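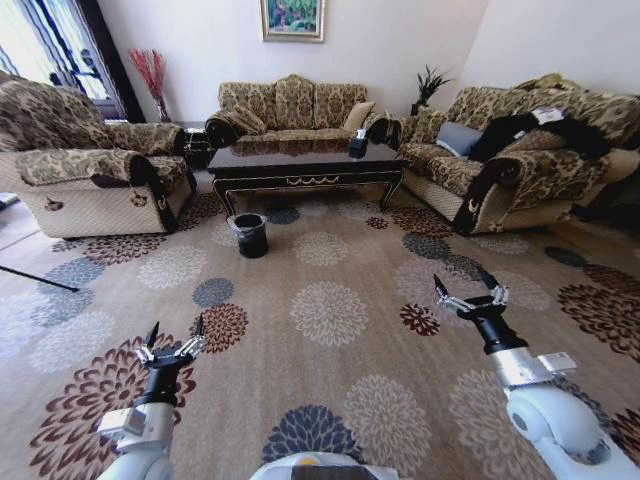
Wuner 遥操作小组 · 组员博客

2025年12月26日

赶着写。明天一早又要去 Chaiyaporn 那边,再不记就全忘了,十一月那次就是这样,回来什么都没写,后来 Charoen 问我当时夹爪开合的映射怎么调的,我翻聊天记录翻了一晚上。

先说进度。计划 700 条,目前能用的 227 条。四天。嗯。慢。

不过第一天基本没录,全在对时间戳。两只手腕的画面和头部的画面差一点点,肉眼看回放看不出来,一放到训练那边就露馅,手已经合上了,画面里还张着。查来查去是 Piko(我们自己写的录制程序,名字别问,不是我起的)在启动的时候几路相机各起各的,谁先好谁先写。改成等全部就绪再一起开始,就好了。改动很小,找它花了一整天。

任务本身听着特别简单:从茶几上的纸巾盒抽一张纸,揉一下,扔进地上的垃圾桶。完了。家里人听我讲完以后说你们就干这个啊。对,就干这个。

难在哪,按我自己的体会随便写几条,没什么顺序。

抽纸。两根指尖是尖的,黑色那种,夹纸其实挺合适,问题是操作的人没有手感。我自己抽纸的时候根本不看,手指头碰到就知道了。隔着手柄什么都没有,只能看。看又看不准,白纸在画面里就是一小团白,到底夹住没有,要往上提一下才知道。所以我前面几十条里都有一个很难看的小动作,夹,提一点点,停,再提。后来看回放发现模型会把这个停顿也学走,而且学得特别认真,停得比我还久。

于是重录。Charoen 的办法是斜着进,腕部先转一个角度,从侧面夹纸的根部,一口气往上带。他录的就顺。我学了半天才学会,现在也还是十次里有那么几次把盒子一起拎起来。盒子小,又轻,纸塞得紧的时候抽不动,盒子就跟着走。另一只手去按住?试过,可以,但是两只手都动起来以后时长一下子就上去了,而且左右手配合的节奏每个人都不一样。四个人录出来四种风格。最后定了:右手抽,左手待命不动,盒子跑了就算失败,失败的单独存,不删。

不删这一点我要多说一句,上次就是手快全删了,后来想看看失败长什么样都没得看。

茶几。深色,亮得跟镜子一样,沙发的影子都在上面。好看是真好看,深度那一路就遭殃了,桌面上一片一片的洞。我们现在干脆不喂深度,只用彩色图。但是人操作的时候也会被骗,倒影里有一个盒子,盒子下面还有一个盒子,光线一变就容易看低,手指往下戳。有一次真戳到桌面了,咚的一声,我人都站起来了。还好慢速,什么事没有,桌子也没事。后来把末端的下限抬高了一点,宁可抽不到。

垃圾桶。黑的,套了个半透明的袋子,袋口翻在外面。扔纸这一步我原来以为最容易,松手就行了嘛。结果揉过的纸会粘在指尖上(静电?冬天?不知道),爪子开了纸还挂着。人会下意识抖一下手腕,机器人手臂跟着抖,抖的幅度比人大。Charoen 看了说你这是在甩体温计。现在统一做法是爪子伸到桶口里面,开到最大,停一拍,往回收的时候往袋子边上蹭一下。蹭这个动作要轻,重了桶就挪位置。

桶挪了位置要不要摆回去,这个我们争了很久。我的意见是不摆,就让它随便挪,反正真到了别人家里桶也不会每次都在同一个点上。Charoen 的意见是要摆,但是按表格摆,每一条换一个点,不然看着随机其实都集中在一小块地方。我一开始觉得他罗嗦,把已经录完的位置画出来一看,还真是都挤在桌子前面正中间那一块,两边几乎没有。行吧。按表格。

地毯。大花地毯,颜色很多,浅底,花有深红褐的有灰蓝的有米白的。纸团掉在米白的花上你试试找。我是找不到。坐在操作位上盯着屏幕来回看,最后还是旁边的人喊一句在左边左边。后来规定掉地上的也不捡,直接结束这一条,捡纸当作另一个任务以后单独录。
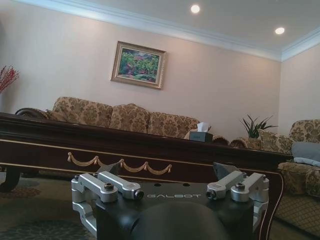

腕部相机这块还得接着说,我个人觉得是这次最值的一个改动。十一月的时候基本靠头上那个视角操作,抽纸这种事等于隔着半个房间穿针。现在凑近了以后主要看手腕的画面,指尖就在眼前,张着还是合着一清二楚,往前送的时候心里有底多了。坏处也有。看久了会晕。手腕一转整个客厅都跟着转,吊顶的灯从这边甩到那边,我第二天下午吃了晕车药。真的。

还有就是曝光。灯开着的时候手腕一抬,画面里进了灯,整体就暗一下,然后慢慢亮回来,就这一下,纸的边缘就糊了。锁曝光,锁了以后早上和傍晚又差太多,窗那边日光很强,窗帘拉多少都有讲究。目前的做法是每次开工手动锁一次,写进记录里,中间不改。算不上好办法,先这样,回头在说。

手柄。Pritier 给的那一对,扳机行程比我们之前用的长,我喜欢,夹纸的时候可以慢慢合。有人不喜欢,说手指累。确实累,录一个上午食指是僵的。映射我改过一版,前一半行程管大部分开合,后一半留给最后那一点点,这样夹薄的东西稳。参数这次记下来了,放在组里的共享文档里,文件名带日期,Charoen 你别再来问我了。

另外一个教训,换人之前一定要归位再交接。第二天换班的时候上一个人直接把手柄放桌上就去倒水了,下一个人一拿起来,手臂跟着就动了一大截。没碰到东西,但是吓人。现在 Piko 里加了一个离合,踩住踏板才跟随,松开就停在原地。本来早就应该有的,一直拖着,觉得大家都是熟手用不着。嗯,用得着。

说说拖着手教。就是不用手柄,人直接抓住手臂带着它走一遍。第三天试了半天。优点是手感回来了,碰到东西手上能感觉到,抽纸那一步比遥控干净。缺点也很明显,人站在那里,头部画面里全是人的胳膊和后背,训练的时候还得想办法处理。还有就是腰。茶几矮,垃圾桶更矮,弯着腰带一条手臂走到桶口,录不了多少就想躺下。沙发就在旁边,没敢多坐,一坐下去就不想起来了。

结论是拖着教只用来试动作。先用手带几遍,找到一条顺的路线,几个人看一看,都觉得行,再回去用手柄照着录。这么搞以后风格统一了不少,我和 Charoen 录的放在一起,我自己都快分不出来(他分得出来,他说我收手的时候总是慢半拍)。

训练那边昨天晚上用已有的数据先跑了一版看看。抽纸能抽到,不稳。走到桶上方,能走到。开爪,开得太早,还没进桶口就松了。我猜是早期那批数据的锅,那时候还没定要伸进去,好几条都是在上面就放了。要不要把那一批剔掉还没商量好,剔掉的话总数更难看。我倾向剔。

还有语言标注也没补。每条要写一句话,比如抽一张纸巾丢进垃圾桶,听着又是很容易的事,四个人写出来有说纸巾的有说面纸的有说纸的,有说扔有说丢有说放。Charoen 用英文写。先都留着。

明天要做的,写给自己:

踏板的线太短,带延长线
桶的位置表格打印一份,别老看手机
检查存储盘还剩多少,今天收工的时候程序报了个黄,没细看
纸巾多带几盒,这个消耗真的很快,而且要同一种,换了牌子以后纸的软硬不一样,抽的手感(画面感?)完全不同
问一下早上几点可以进门
右边腕部的画面偶尔卡一帧,先换线,换线不行在看接口

对了,有人留言问是不是录够 700 条就行了。不知道。数是年初拍脑袋定的,当时连抽纸怎么抽都没想好。我现在宁愿少一点干净一点,不过报上去的表里写的就是 700,先往那个数录着。

先到这,盘还在拷,拷完睡觉。错别字明天改。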